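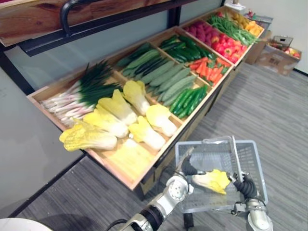 The shopping task: a napa cabbage held over the basket, with the rest of the vegetable stand behind.

School robotics should have more shopping in it

I have helped with a robotics club for seven years, and for most of that time we did what every other club does. We built small wheeled machines, we taught them to follow a line, and in spring we took them to a hall and raced them against other people's small wheeled machines. The children enjoyed it. I enjoyed it. I now think we spent too long on it, and that other clubs are still doing so.

Last September we changed over to a shopping task. There is a wooden stand of artificial fruit and vegetables and a grey plastic basket, and the two arms have to get what is on the list into the basket. The lists are short. Three items is usual. A good team can get through a list in a session, and a good team can also spend a whole session on one cabbage.

The objection I hear most is that this is dull to watch. Gavin Swanson, who ran the line-following league with me and still does, says parents will stand for an hour to see a race and will not stand for five minutes to see an arm move towards a carrot. He is right about the parents. But the club is for the pupils, and they are not bored. They are often annoyed, and I don't mind that.

What annoys them is the cabbage. It is ruffled at one end and pale and firm at the other, and where you take hold of it matters. Fraser Gunn's team wanted to grip the stem end because it looked like the sensible handle. Teguh Pangaribuan's team went for the leaves. They argued about it at some length, and then they had to write down what they had tried and what the arm had done, which is a good deal more science than I ever got out of a line of black tape.

A line on the floor has one right answer. You tune the numbers until the machine stops wobbling, and then you tune them again to go faster. By the second year the older pupils are handing the numbers down to the younger ones, and the younger ones type them in. I have watched this happen and I have let it happen, because the robot worked and we had a competition coming up.

Nobody can hand down the numbers for a bin of bitter gourds with cucumbers mixed in among them. They lie differently every time they are put back. The pupils have to decide what counts as picking up the right thing, and how the arm is meant to know a dark cucumber from a pale gourd when one is lying across the other. Chilli peppers are worse, being thin and packed side by side. Euan Gillies spent three weeks on chilli peppers and came out of it with a page of notes and a low opinion of chilli peppers. I would put his notes up against any trophy in our cupboard.

The second objection is money, and it is a fairer one. Two arms cost more than a box of motors and wheels, and our club could not have bought them. We share ours with Mackay, the college up the road, and we get them for 19 sessions a year. A club with no college nearby can't do that. I don't have a full answer. I would say that a single small arm on a table and a bag of toy vegetables gets you most of the way, and that clubs find money for the competition circuit every year – entry fees, a coach, overnight stays – without anyone calling it expensive.

The third objection is that artificial food is not real food, and that a robot which can pick up an artificial pepper has not learned anything about a real one. This is true. It is also true that a pupil who has balanced equations on paper has not run a chemical plant. We use artificial produce so that it lasts the year and so that two teams can be given the same problem. If they want to know how a real pepper differs, they can bring one in, and a few of them have asked to.

There are things I miss. Races end at a clear time with a clear winner, and some pupils need that. We lost a few when we changed, and one of them, a very able boy, told me plainly that he had joined to win things. I have not found a scoring system that everyone accepts. At present a team loses a point for a dropped item and nothing for being slow, and Magnus Chisholm, who teaches physics and marks the sheets, thinks we are too kind about slowness. He may be right, and we will look at it before next year.

Still, of our 36 members, the ones I see staying behind to argue are working on the stand. I would ask anyone planning a club for next September to leave the tape on the roll for one term. Put a basket in front of the pupils, give them a list, and let them work out how to pick up a cabbage.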